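# Grustcombe Reviews: a data card for a shelf of YA book reviews
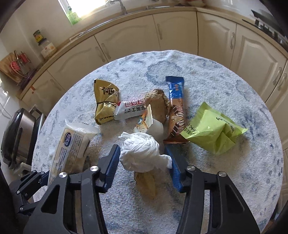 ## What you get

3,118 short reviews of young adult novels, written by members of the Grustcombe reading group and typed up by whoever lost the coin toss. Paranormal romance is heavily over-represented. If you want to study how teenagers feel about historical fiction, you will find 51 reviews, most of them cross.

Search this site Go

## Files

- `reviews.csv`: one review per row, with title, author, star rating and text
- `shelves.csv`: our genre labels, including the much-disputed "sad horses"
- `spoilers.txt`: row numbers of reviews that give away the ending

The spoiler list covers only reviews where Maeve Hayes and Lleucu Hopkin both agreed that something had been spoiled. Maeve thinks naming the love interest is a spoiler. Lleucu thinks you could have guessed from the cover.

## Ratings

Stars run from one to five. Half stars were banned in June after Liam Duggan gave a vampire trilogy three and a half for every volume and refused to elaborate. Old half stars have been rounded down, over his objections.

2,316 reviews have a rating. The rest have an empty field, which means the reviewer forgot, or gave up before the end of the book. We can't tell you which. Please don't treat blanks as zeros; Dae-han Cho did this in his first set of charts and made Mundidton library look like a very unhappy place.

## Known problems

- Werewolf books are sometimes shelved under "animals".
- Series titles are spelt however the reviewer felt that day. Warrier, the script we use for tidying names, catches most of them and has also merged two entirely different books called *Temer*.
- Reviews under 60 characters were kept. "Didn't like the brother" is a complete review and we stand by it.
- One reader describes every slow opening as "atmospheric". Adjust accordingly.

## Using it

Free for teaching, research and settling arguments. Reviewers signed with initials, which we've removed, so don't try to work out who hated your favourite. Corrections go to Gráinne Quinlan, who would prefer a row number to a paragraph of feelings.

Last updated December 14, 2021. The dragon shelf still needs checking.

2 min read
Share 4 | Comments 7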